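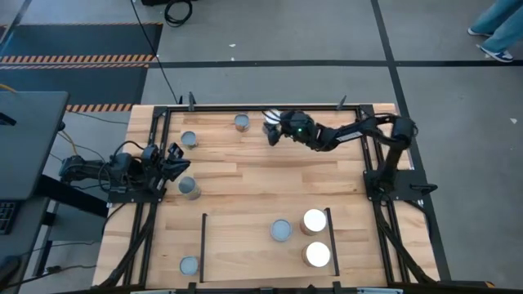
Course Materials > Food and Household History > Unit 4 > Handout: The Can in the Kitchen

Unit 4. The Can in the Kitchen

Welcome back, everyone. I know the last unit on salting and smoking ran long (my fault, I can talk about fish for days), so I have tried to keep this one to what you need for the discussion section and the short paper.

We begin with a French confectioner, Nicolas Appert, who worked out in the years around 1800 that food sealed in glass and heated in boiling water would keep. He could not have told you why. Pasteur's work was decades off, and Appert got there by patience and a great many jars. I would like you to hold on to that, because it comes up again with pickles in Unit 6.

Tinned iron followed soon after, with a British patent in 1810. The early cans were made by hand, soldered at the seams, and heavy enough that people opened them with a chisel or whatever else was lying around. A proper can opener did not come along until the 1850s, and I still find that wonderful! Please don't lean on it too hard in your papers, though. The first buyers were mostly navies and expeditions, who had tools and plenty of hungry men, and home cooks came to cans much later.

Terms to know

Retort: the closed vessel in which sealed cans are heated under pressure.
Double seam: the folded joint between lid and body. It took the place of solder and made the "sanitary can" possible.
Headspace: the gap left between the food and the lid.
Low-acid food: beans, corn, meat and most fish. These need more heat than boiling water can give, so home canners use a pressure canner for them.

Reading for section

Kanokwan Panyasiri's essay on her grandmother's shop in Chaimongkol is the main reading, and it is a pleasure. She works from two account books, one from 1977 and one from 1983, and follows how condensed milk and canned mackerel moved from the high shelf behind the counter down to where customers could reach them. Read the footnotes too. The long one about credit is where her real argument lives, I think, and last year hardly anyone got that far.

Chaiwat Onsri's reply is shorter and a bit grumpy. He feels she makes too much of the shelf and too little of the price. You don't have to choose a side, but do come ready to say which entries in the account books you would want to see for yourself.

Short paper

Write about 20 sentences on one canned food that somebody in your family remembers. Talk to the person if you can, and let them wander; the good material tends to come after you think the conversation is over. Give the name they used for the food at home, even if the label says something else. Papers are due at the end of August, in the box outside room 3165. Nuanchan Paisan will be reading them along with me, and she is kinder about commas than I am.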